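Notes from the Bundcombe Potluck
Jun 2, 2019

The spring potluck is over, the folding chairs are back under the church stairs, and I am told we had more potato salad than people. I brought one of the potato salads, so I will say no more about it.

Now to the matter of dishes. Every year we ask you to put your name on whatever you carry in, and every year the kitchen counter ends up looking like a yard sale. Masking tape works. A marker on the bottom works. "Everyone knows my bowl" does not work, as three households claiming the same casserole lid can tell you.
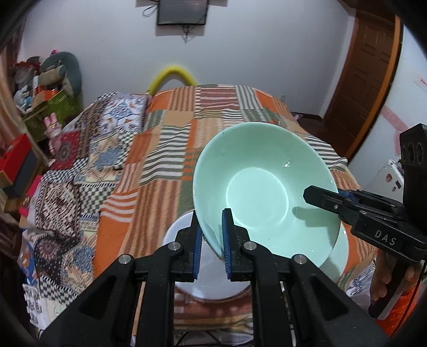 Obinna Bassey has run the serving table since 2000, when the whole event fit in the Gunik Street garage and dessert was a sheet cake with a dent in it. He would like it known that he is not a lost and found. He has kept one orphaned ladle since February and is growing attached to it.

Some of you have asked what size dish to bring. Bigger than you think for salad, smaller than you think for anything with raisins. If your food has to travel up Ferraro Hill, please consider a lid. The back seat of my car still smells of last year's bean dip, and I have had it cleaned twice.
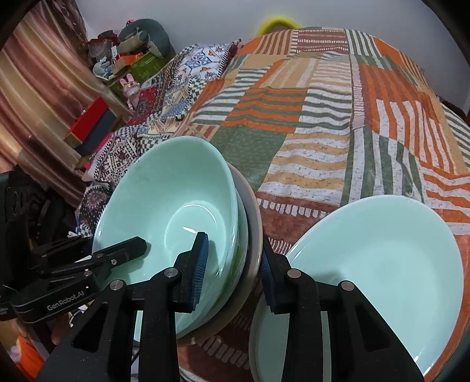
Mint green on the inside of the stack. Big enough for slaw.

We also need to talk about the sign-up sheet. It has a column for main dishes, a column for sides and a column for desserts, and it would be nice if the first one saw some use. Writing "chips (maybe)" does not hold your place in line. Neither does writing your name and a question mark, though I admire the nerve.

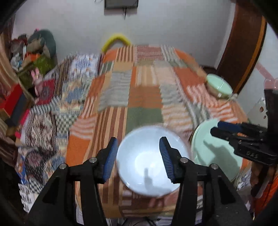 Plain white, good for rice or rolls.

The Jomik bakery sent over two trays of rolls again, and they went before grace was finished. Thank-you cards can be dropped at their counter on Mill Road. Please buy something while you are in there. Standing by the register holding a card and sniffing is not the same as being a customer. 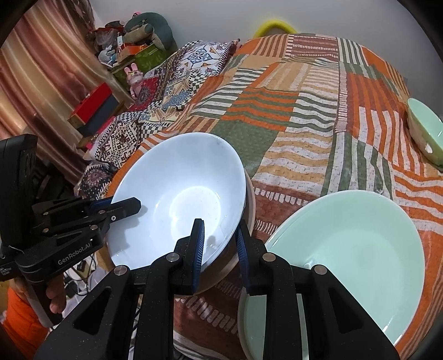

On the question of moving to paper plates, the vote was close and the discussion was not short. We are staying with real plates for one more year, provided that more than the usual four people turn up to wash them. The sink is the large steel one at the back of the kitchen, for those who have not had the pleasure.

The fall potluck will be in the same hall at the same hour. Sign-up goes on the board by the coats after Labor Day. Obinna says he will bring the ladle.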